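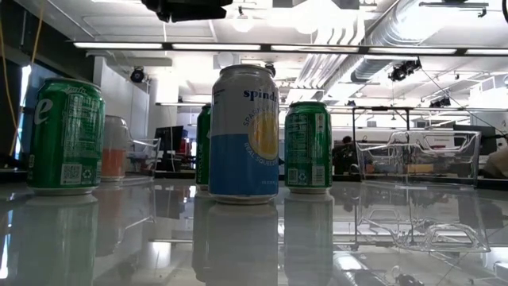 3 min read

In Praise of the Long Lunch Table

Every office I have ever loved had one big table, and every office I merely put up with had a lot of little ones. I have been saying this to friends for years, and this September, after our building in Dundcombe swapped its café two-tops for a single table that seats everyone on the floor, I finally get to say it with some proof.

Small tables ask you a question before you've even put your food down: who are you with? If you came in with someone, fine. If you didn't, you either interrupt two people in the middle of something or you sit by yourself and look at your phone. Most of us pick the phone. I did, for most of the 110 days I spent on a contract in Vullbridge, where the lunchroom was gorgeous (plants, good chairs, a view of the river) and I can't remember a single conversation I had in it.

A long table doesn't ask you anything! You sit at the end of whatever is already going on. You can talk or you can chew. Someone two seats down says something about a leaky gutter, and it happens you spent all last weekend up a ladder, and off you go. Or you stay quiet and listen, and that counts too. I think shy people do better at long tables than anywhere else, and I say that as one of them.

What gets talked about is almost never work, and I love that. In the past few weeks I've learned how to keep basil alive, why my neighbor's accordion sounds the way it does, and which bus to take to Prokau if you want to sit on the side with the lake. I've also learned, purely by accident, that two departments were writing the same manual. Nobody had called a meeting about it. It came up over soup.

I know the case against. It's loud. Some people need lunch to be the one quiet half hour in the day, and I'd never want to take that from them. Keep a corner with a couple of armchairs, or a bench outside, and let it be understood that a person sitting there is left alone. Ours is by the back stairs and it gets plenty of use, some of it by me. And yes, on a crowded day you will end up across from somebody who explains their fantasy football team from start to finish. I have survived it. I even know who the tight end is now.

The other complaint is money, and here I get a little worked up. Our table cost $347 from a closing-down sale, delivered, which is less than we used to spend on those awful team-building afternoons with the spaghetti towers. Put it where people already walk past. Don't assign seats, don't print a sign, and please don't give it a name. Let people bring whatever they like, leftovers or a sandwich or just something fizzy in a can, and let them stay ten minutes or forty.

My grandmother's kitchen had a table like that, too big for the room, so you had to turn sideways to reach the stove. Neighbors sat down at it without being asked, and if you were there at noon you got a bowl. I don't expect an office to be a family, and I get nervous around any boss who says it is. But a place to sit down without being asked is a small enough thing to want from a building where you spend most of your daylight.

So if your workplace is about to redo its lunchroom and there's a catalog going around full of cute little round tables, speak up. Ask for the big one, even if it's ugly. Ours has a wobble at the far end, and that's the first end to fill up every day.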